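3.2 Laundry and bedroom arrangement

The household tasks considered in this section concern clothing between the wash and the closet. Ehlers and Pollock divided this interval into two stages, holding and laying out, and the same division is kept in the present study. In the holding stage, garments stay together in a basket, where sleeves and hems overlap and one item often hides part of another. Color is then the most useful guide to where one garment ends and the next begins. The basket used for holding was of white plastic and was placed on a low wooden support, so that its contents could be reached without bending to the floor.

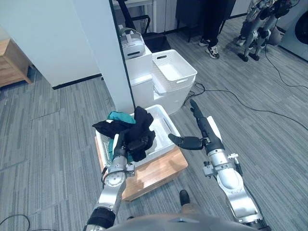
Garments were not folded before they were placed in the basket. The Flincombe protocol calls for folding at this point, but in our pilot work folded items kept their creases and were too easily told apart. Of the 258 placements entered in the Stovum log, 15 were set aside under the rules given in Section 2, most of them for incomplete notes.

The laying-out stage requires a flat surface larger than any single garment. A made bed was chosen over a table – beds are where many households sort clean clothing – and a plain white cover was preferred for contrast with darker fabrics. The cover was smoothed by hand, with no attempt to remove every wrinkle. Garments were left in whatever shape they took on the cover, and the distance between neighboring items was not fixed in advance.

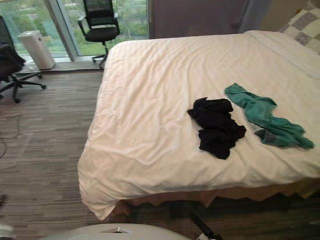 Figure 2. Black and teal-green garments on a white duvet, with a checkered pillow at the head of the bed.

Items that lay close together were treated as separate if any part of the cover could be seen between them. Items in contact were entered as a pair. This rule was simple to apply, and the two raters differed on only 9 placements, all of which were settled by discussion.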